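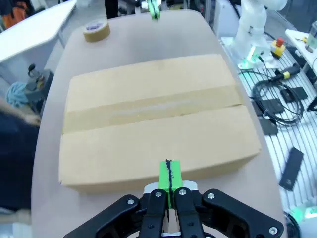

Fig. 3. Caja de cartón cerrada, con la junta de la tapa sellada a lo ancho con cinta transparente.

3.2 Cierre y precintado de la caja

1. Coloque la caja sobre una superficie plana, con el lado largo hacia usted.
2. Pliegue primero las solapas cortas y después las largas. Los bordes deben juntarse sin superponerse.
3. Aplique la cinta transparente ancha a lo largo de la junta, de un extremo al otro de la tapa.
4. Prolongue la cinta 40 mm por cada lateral y presione desde el centro hacia los extremos.
5. Anote la referencia Skarnex 838 en la hoja de envío.

Nota: la cinta de enmascarar sirve únicamente para marcar o sujetar las solapas de forma provisional. Retírela antes de precintar.

PRECAUCIÓN: no apile más de dos cajas. No levante la caja tirando de la cinta.

Para abrirla, corte la cinta por la junta con la hoja a poca profundidad. Véase el apartado 3.3.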